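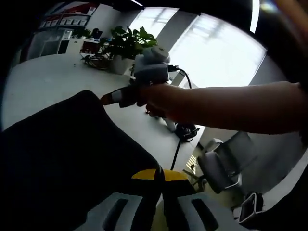
Cables, chargers and the drawer that never closes

Every December the same advice comes round. Buy a set of little boxes, buy a label printer, put every cable in its own compartment and your life will be calmer by New Year. I have tried it twice and I remain unconvinced, so this item is for readers who have a tangle of black leads and would like to deal with it without spending anything first.

The trouble starts with the leads themselves. Almost all of them are black, most of them are thin, and once they are coiled up you can't tell a charging lead from one that only ever carried sound. Add the small white plugs and adapters that come with everything and get separated within a week, and you have a drawer full of parts that might be important. Might is the word that keeps them there.

The storage firms know this. The Clesberg catalogue landed on my mat again this month, offering a "cable wardrobe" with 9 compartments. I borrowed one from a neighbour for a fortnight. It is well made, the lid shuts with a nice click, and it holds less than the shoebox I was using before. The compartments are too shallow for anything with a proper plug on the end, so the plugs went in a bag and the bag went in the shoebox. Naseri do a fabric roll with elastic loops, and I liked that better for travelling. For a household drawer it is slow. You have to unroll the whole thing to find one lead, and I give it until February in most homes before somebody stops bothering to roll it back up.

What has worked for me is duller. Clear a table, a big one if you have it, and preferably a pale one so the black leads show up. Tip everything out. Then go and fetch the devices, all of them, including the ones from the back of the wardrobe, and plug each lead into whatever it fits. If a lead and a device belong together, coil the lead loosely and keep the two in the same place. It sounds too simple to be worth printing, but most people sort their cables with the devices in another room, and they are guessing.

While the lead is plugged in, look at where it meets the device. That end takes all the bending. A kink is worth watching, but if the outer covering has split or you can see anything metallic, the lead goes, however much you paid for it. I am wary of the repair tapes and putties sold for this. They may tidy up the look of a split, but I would not trust one near a mains plug.

Marking is the next job, and again I would save your money. The Nomura label maker prints very neatly on tape that came off two of my three test leads inside a month. A thin lead gives a flat label nothing to hold on to. Fold a strip of masking tape round the cable so that it makes a small flag, and write on the flag with a fine permanent pen. Write what the thing is for and skip the model number. I found a flag of my own from some years ago that said 2317 and nothing else, and I still have no idea what I meant by it. "Kitchen radio" would have done.

Adapters need marking too, on the flat side, in letters big enough to read without glasses. If you can't match an adapter to anything in the house, don't try it on things to see. A plug that fits is no proof that the voltage is right, and I have a dead speaker to show for learning that.

As for coiling, there is a great deal of fuss made online about over-and-under loops and so on. For a short charging lead I can't see that it makes any difference. Keep the loops wide, don't wind the lead tightly round the device, and use a freezer-bag tie or a bit of wool to hold it.

Whatever is left over at the end goes in one bag with the date on it. Mine says 25th December, which tells you what sort of Christmas afternoon I had. If the bag hasn't been opened by next winter, take it to the small electricals bin at the recycling centre. Please don't put leads in the household bin, and don't hang them on the door of a charity shop either. They seldom want them.

Grustness, who make the bamboo drawer dividers, have written to ask whether I would like to try a set. I have said yes and will report back in the spring. My drawer is 2 inches too narrow for the standard size, so I don't hold out much hope.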